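Reading time: 3 min

We use cookies to remember your settings. Accept / Manage

Collecting your first grasping examples from a bin of clutter

I get asked a lot how we go from "robot arm bolted down, gripper on" to "folder full of examples worth training on". So this is the way I do it on Haltitz, our bin picking project. It's not fancy! You need an arm, a bin, a box of odds and ends and more patience than you think.

1. Raid the cupboards

Pick things that feel different from one another. I want something round, something flat, something fluffy and at least one thing that's shiny or see-through, as those are what the depth camera hates most. Sunglasses are brilliant for this (thin frames, lenses that bounce the light about, arms that snag on everything). A feather-duster sort of thing is good too, because the fingers sink in and the gripper thinks it has missed.

I keep four sets of objects and swap them over on a Monday. If you leave the same lot in for too long, the model learns your cupboard and not much else.

2. Clamp the bin

Do it before you record anything. My first batch had 433 attempts in it and I threw the whole lot away, as the bin had been creeping sideways the entire time and my positions were rubbish by the end. Clamp it, give it a good shove, clamp it again.

3. Tip, don't place

I used to lay everything out nicely and the model was hopeless as soon as two things touched. Now I tip the box in and leave it how it lands. Books on their edge, things half under other things, lovely.

4. Run it slowly and save the failures

Start with random grasp points and a low speed. Each attempt gets a picture from before, the grasp pose, the gripper width after closing and a picture from after. I log mine in Plikero but a plain spreadsheet and a folder will do you fine. Please keep the misses! Menaka Pathirana, who started our logging, was deleting hers for weeks to save disk space, and we ended up with a model that was confident about everything.

5. Reshuffle

I do up to 11 attempts per tip, then everything comes out and goes back in. Stop the arm properly before you put your hands in the bin, every single time, even if you're only nudging a book.

6. Label while you remember

Same afternoon if you can. I use three labels: held, dropped and missed. I had a "sort of held" one for a while and never agreed with myself about it from one day to the next.

We're at 3820 attempts now and it's only just getting decent with flat things. Next job is finding a better way to log double picks, so if you've cracked that, drop me a line.

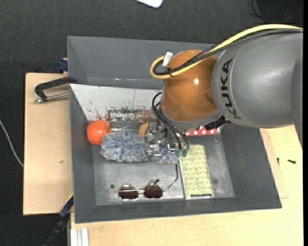 Going in between the fluffy one and the patterned one.

Contact | © Haltitz project notes | Back to top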